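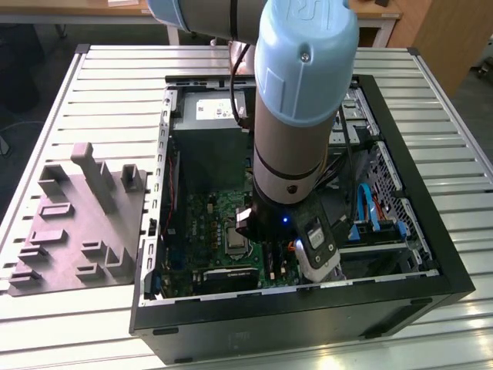

4. Memory slots, first pass

Tower on its side, open side up, board facing the arm. Push it square to the slats before you clamp anything. Printed tray goes to the left of the tower, tall post at the back.

4.1 Power supply unplugged from the wall. Check it again.

4.2 Load the Giltar profile. Speed 130, not the default 400. Default is for the empty bench.

4.3 Jog down over the board by hand until the black finger is over the processor and the white attachment points at the memory slots. Stop there. Save the point as HOVER.

4.4 Look at the arm cable. It should hang free on the left with slack in it. If it drags on the case wall re-tie it higher up.

4.5 From HOVER go down in small steps, 200 counts each. Watch the drive cage side, the blue SATA cables stick up more than you think. Tuck them or tape them back.

CAUTION: do not touch the socket frame with the finger. Bent pins on the Lasar board in February, that was a new board.

4.6 Save as SLOT_A. Back up to HOVER. Run it three times with no stick in the tray.

Note: if the wrist faults with code 159, hit release, lift by hand, then restart from 4.3. Dont restart from 4.5, it keeps teh old offset.

Tray files are in the El-Sayed folder on the shop drive. Ask Magdy Zaki for the login.

5. Loading the tray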